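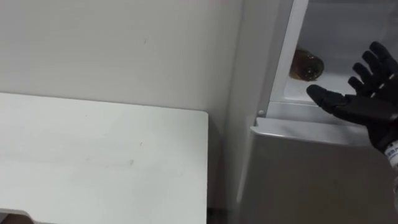

宿舍共用冰箱收纳方式调查(小组报告)

一、问题从哪来

Riltdale 宿舍楼每层有一台共用冰箱,4 月以来楼里贴了一张收纳建议,出自 Wovari 网站的一篇文章。文章说瓶子横放可以“多出三成空间”,没有给出测量方法,也没写用的是多大的冰箱。我们组对这个数字一直有疑问,于是拿它做了课程项目。

二、做法

我们选了 6 层楼的冰箱,发出问卷,收回 144 份。另外在其中一台里做了摆放试验,上层只放玻璃瓶,先竖放,再横放,每种摆法各记录一周。

三、结果

横放确实能用上比较矮的那一层,这点我们承认。可是玻璃瓶是圆的,层板又光滑,瓶子旁边总要塞点东西挡着,省下的地方又还回去一部分。已经开封的瓶子横放会不会漏,原文一个字都没提。问卷里有不少人写“看起来整齐”,但问到是否更容易找到自己的东西,多数人选了“没区别”。横放之后标签常常转到下面,拿错的情况反而有人抱怨。

四、不足

问卷是自愿填的,经常用冰箱的人可能填得更多。试验只用了一台冰箱,换成层高不同的型号,结果未必一样。“三成”这个说法我们没能重现,也不敢说它一定错。

五、建议

未开封的瓶子可以横放,开过的还是竖着放在门上。至于那张收纳建议,我们希望宿舍先把出处和条件补上再贴。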